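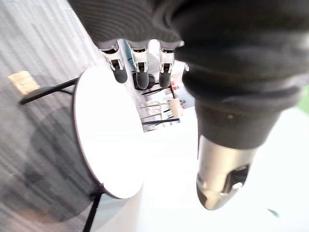
By Kerstin Grønli | Updated 29 September 2018

Storing Vegetables at Home: Frequently Asked Questions

These are the questions we get most often at the Stavora pickup counter. The answers assume an ordinary kitchen and a standard refrigerator. If you have a root cellar, see the separate cellar page.

Should I wash everything when I get home?

No. Wash vegetables when you are ready to use them. Water left on the skin or between leaves speeds up rot, and most of what we sell keeps longer with a little dirt on it. Lettuce is the exception for many people. If you wash it ahead, spin it well and store it with a dry cloth in the container.

What temperature should the refrigerator be?

Keep it at or below 40 degrees Fahrenheit. The dial won't tell you this. Put a cheap thermometer on the middle shelf, leave it overnight and read it in the morning before anyone opens the door.

What are the two crisper drawers for?

If yours have sliders, closed means high humidity and open means low humidity. Leafy greens, broccoli and carrots go in the closed drawer. Apples and pears go in the open one. They give off ethylene gas, and greens stored next to them turn yellow early.

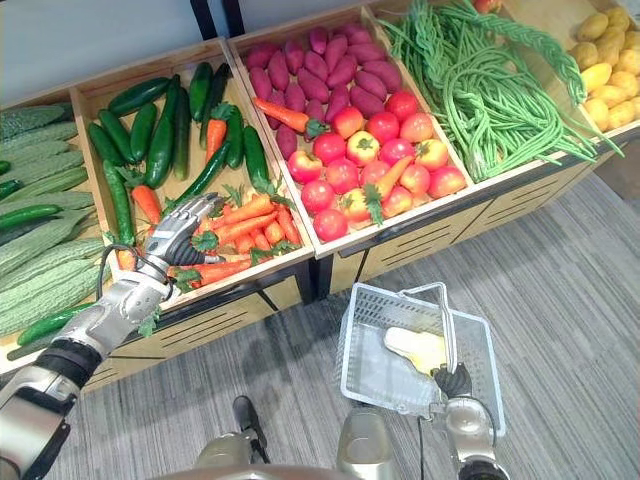
Can I keep different vegetables together?

For a day or two, yes, and for a week, often no. A display is set up for people to shop from, and it follows different rules than your kitchen does. Cucumbers and carrots can share a crate on a stand, as they do in the photo, but at home they want different spots. Carrots like it as cold as you can get without freezing. Cucumbers develop soft, watery patches if they stay too cold, so use the warmest part of the refrigerator and eat them within the week. Bitter melon is handled much like cucumber. Wrap it in paper, and use it before it turns yellow.

Do I need to take the tops off carrots?

Yes, as soon as you get home. The leaves keep pulling moisture out of the root, and the carrots go limp. Cut the greens off close to the crown and store them separately. They make a decent pesto if you mix them with parsley. Beets and radishes get the same treatment.

My carrots are already limp. Are they ruined?

Usually they are fine. Stand them in a jar of cold water in the refrigerator overnight. Throw them out if they are slimy or smell off.

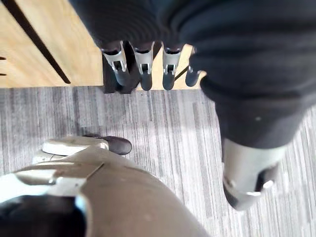 Robotic hand with a dark knit covering. Photo: Liv Eide

Can I store onions and potatoes in the same bin?

We advise against it. Potatoes give off moisture, which makes onions sprout or rot. Keep both in a dark, cool place with moving air, on separate shelves if you can. Green patches on potatoes come from light. Cut small patches away generously, and discard any potato that is green all over or tastes bitter.

Where do tomatoes go?

On the counter, stem side down, until they are ripe. A fully ripe tomato you can't eat that day can go in the refrigerator. Take it out an hour before serving.

What about plastic bags?

A loose bag with a few holes works for most things. A sealed bag traps water. Mushrooms do better in paper – plastic makes them slick overnight.

Which vegetables can I freeze without blanching?

Peppers, onions and grated zucchini. Spread them on a tray first so they don't freeze into one block, then move them to a bag and press the air out.
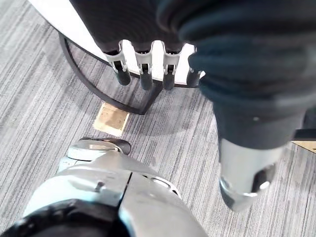 Green beans, peas, broccoli and corn should be blanched before freezing. Boil them briefly, cool them in ice water and dry them well. Idun Sundqvist's blanching chart is taped up beside the register, and you can ask for a copy.

What if something in my box was bad to start with?

Tell us by the Tuesday after pickup and we will replace it or credit your account. Call the counter and ask for Helge Forsberg.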